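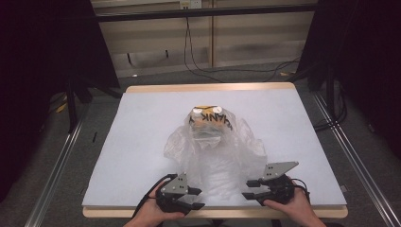 STUVEDSIDE REGIONAL SOCCER ASSOCIATION
Minutes of the Competitions Board, August meeting
Held in the upper meeting room, Luvomau Sports Center, 6:30 p.m.

Present: Thu Bạch (Chair), Seidu Nartey (Fixtures Secretary), Loan Cao (Finance), Lâm Trình (Referees Liaison), Ngọc Kim (Recording Secretary)

Apologies: The delegate of Đoàn Athletic sent apologies and a written submission, taken under item 4.

1. Minutes of the previous meeting

The minutes of the July meeting were approved with one correction. Under item 5, the words "under-15 division" should read "under-14 division." Moved by Ms. Cao, seconded by Mr. Nartey. Carried.

2. Matters arising

2.1 Goal nets. The replacement nets for Luvomau field 2 have been delivered and fitted. The old nets are to be kept for training use.

2.2 Player registration. Mr. Nartey reported that 287 players were registered for the fall season at the close of the first window. Three registrations remain on hold pending proof of age. The clubs concerned have been told in writing.

2.3 Parking at Stesell Park. The park office has agreed to open the north gate on match days until one hour after the final game. The Chair asked that clubs be reminded not to park along the service road.

3. Fall Cup: number of teams and format

Mr. Nartey presented the entry list. The Cup was planned for eight teams in two groups of four. At the closing date, 6 teams had entered. Two clubs that took part last season have not entered and gave lack of players as the reason.

The Board considered two options.

Option A: two groups of three, followed by semifinals and a final.
Option B: a single group in which each team plays every other team once, with no final.

Mr. Trình said that Option B would need fifteen matches and that he could not promise three officials for each of them. Option A would need nine matches in all. Ms. Cao noted that the final brings in most of the gate money and that the budget adopted in the spring assumed one would be played.

Mr. Nartey expressed a concern that under Option A two teams would go out after only two matches, and that parents had complained about this in an earlier season. The Chair suggested that the third-placed teams could play each other on the morning of the final. Mr. Trình confirmed that a tenth match could be covered.

Resolved: That the Fall Cup be played under Option A, with a fifth-place match added on the morning of the final. Moved by Mr. Nartey, seconded by Mr. Trình. Carried without dissent.

4. Venue for the semifinals and final

The written submission from Đoàn Athletic was read by the Recording Secretary. The club asks that the final be moved from Luvomau to Stesell Park, on the grounds that Luvomau is the home field of another entrant and that the Stesell surface is in better condition after the summer work.

The Board discussed the request at length. Ms. Cao stated that the Luvomau booking can be canceled without charge until the end of the month. Mr. Nartey pointed out that Stesell has no lights, so a kickoff later than 4 p.m. would not be possible once extra time and penalty kicks were allowed for. Mr. Trình had no objection to either venue but asked that the officials' changing room at Stesell be unlocked in advance, which was not done in the spring.

The Chair observed that the rules require a neutral venue for the final only "where practicable" and that the wording has caused disagreement before. It was agreed that the rule should be reviewed after the season.

Resolved: That both semifinals be played at Luvomau and the final at Stesell Park, with kickoff at 2 p.m., subject to written confirmation from the park office. Moved by Ms. Cao, seconded by Mr. Nartey. Carried, three in favor, one abstention (Mr. Trình).

5. Finance

5.1 The Cup entry fee was confirmed at $200 per team. Four clubs have paid. Ms. Cao will write to the remaining two, and payment is due before the draw.

5.2 The Board approved the purchase of 20 match balls, to be shared between the league and the Cup. Ms. Cao will obtain a second price before placing the order.

5.3 The claim from a visiting team for travel costs following the abandoned spring match was deferred. The referee's report has not been received.

6. Referees

Mr. Trình reported that the new assistant referees have finished the classroom part of their course and will be assigned to under-12 matches first. He asked clubs to submit team sheets no later than thirty minutes before kickoff. Late sheets will be noted in the match report.

There was a short discussion of conduct on the touchline. The Board confirmed that each team may have no more than three adults in the technical area and that the referee may ask any of them to leave.

7. Draw

The draw for the Cup groups will be held at Luvomau Sports Center at 7 p.m., ahead of the next Board meeting. Each club may send one representative. A club that is not represented will still be included in the draw and will be told of the result by e-mail the following morning.

8. Actions

Mr. Nartey: send the revised format and match list to all entered clubs; request confirmation from Stesell Park.
Ms. Cao: cancel the Luvomau booking for the final once Stesell is confirmed; collect unpaid entry fees; obtain second price for match balls.
Mr. Trình: request the outstanding referee's report; assign officials for the group matches.
Ms. Kim: reply to Đoàn Athletic with the decision under item 4.

9. Other business

There being no other business, the Chair closed the meeting at 8:10 p.m.

Minutes taken by Ngọc Kim. Subject to approval at the next meeting.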